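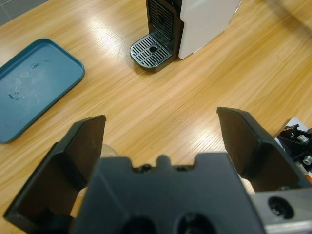

Perception software rarely fails on the object it was written for. It fails on everything around it: the table, the light, the robot's own hardware. A camera mounted at the wrist has its own fingers in view at all times, and they can hide the very thing the planner needs to find. A clear object lying beyond the open fingers may show up as nothing more than a pale rounded edge, while the glare of overhead lights on glossy wood gives a far stronger signal. A simple edge detector will pick the glare.

## Chapter 6: Seeing Past the Gripper

In this chapter we build a perception module in three stages:

1. **Self-masking.** Remove pixels that belong to the gripper, using the joint state and a stored model of the fingers.
2. **Surface fitting.** Estimate the table plane and flag reflections on it.
3. **Object proposals.** Pass the remaining regions to the planner, each with a confidence score.

The code uses the Wivow library introduced in Chapter 4. The exercises draw on a set of 3,000 wrist images, of which 41 are held back for the final test. Students without a robot can complete every exercise except the last.

The self-masking method follows course notes by Dagmar Halás and Pak-hei Chang. Before starting, review coordinate transforms (Section 2.3) and check that your camera calibration file loads without warnings.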